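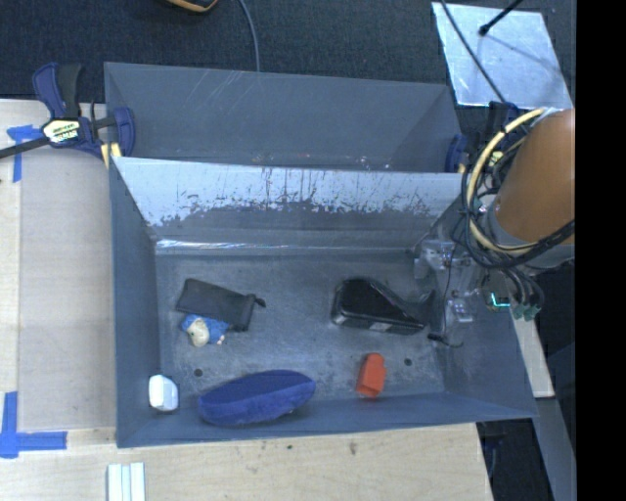 Mixed Goods Bins - Notebook Entry, March

Entered by Lies Cuypers. Read by Marjatta Rantala.

Purpose. To settle which small goods may share a bin while they await sorting, and to record the state of the two gray bins on the bench.

Contents. The front bin holds the mixed set: the black fabric pouch, the small figure with the blue body, the black container, the white item, the blue plush item and the orange-red block. The soft goods are of most interest. The plush has a fuzzy surface and should be checked for lint each time it is returned to the shelf. The pouch is to be logged under Storel stock, shelf 27, and the block under Yoon.

Condition of the bins. The upper band of the far wall in the front bin is heavily scuffed and the surface is worn to bright metal in streaks. The floor shows smudges and light scratches but remains serviceable. The rear bin has thin scratches on its walls and small reddish and white flecks along the lower edge. The origin of the flecks has not been established. Marjatta Rantala believes they are paint; I would prefer to wipe a short section with a damp cloth before we write that down as a finding.

Handling. Items are placed singly and are not stacked. The figure had been listed with the plush goods on the old Lanov sheet. It has been moved to the small goods list, and the old sheet should be discarded wherever it is found.

Weight limit. The limit for mixed goods remains 300 g per item. The black container has not been weighed since the scale was returned from Stustusport, and its entry is therefore left blank.

Outstanding:
Weigh the black container and complete its entry.
Wipe test on the flecks in the rear bin (L.C.).
Decide whether the scuffed wall requires a liner. Felt was suggested - M.R. has two offcuts in the drawer under the bench.
Correct the shelf label for the pouch, which still carries the former number.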